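In praise of the boring seconds

I've been meaning to write this one down since April, when Amrit Arsenault and I had a long and very friendly argument over tea about what belongs in a training set and what ought to be thrown away. He's a trimmer, bless him. His view is that when you teach a robot by recording people working with a hand-held gripper, the only parts worth keeping are the parts where something gets picked up, moved or put down, and everything else is padding.

I used to agree with him! It's tidy, it saves disk space, and it makes for a lovely demo reel. But I've changed my mind, and I'd like to bring a few of you along with me if I can. 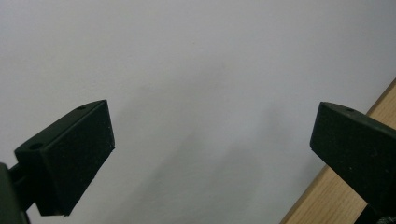 Cullinane Robot Learning Group
Opinion pages, 10 October 2020

Open fingers, a white wall, a bit of board off to the right and nothing in the grip. Amrit would cut it without a second thought, and I'd fight him for it (politely, over more tea). A robot spends a great deal of its life with nothing in its fingers, and if all it has ever been shown is the moment of grasping, how on earth is it meant to behave the rest of the time?

We did put it to a test, in a small way. Osian Rowlands trained 2 policies on the same 80 recordings, one set trimmed hard and the other left whole, and ran them both on our Drisum arm. The trimmed one was quicker off the mark, I'll grant that, but it had a habit of closing its fingers on thin air, and once it had missed it seemed to have no idea how to back off and try again. The whole one missed too, but it recovered in 14 of its trials, and it was a pleasure to watch it have another go.

Now, Gwenllian Mathias has pointed out, quite fairly, that one arm and one task is a thin sort of evidence, and that a gentler trim might have done just as well. She may be right. I'd love to see somebody try it on a different task, and I'd happily lend them our recordings, dull bits and all. Until then I'm leaving my scissors in the drawer, and Amrit still owes me a packet of biscuits.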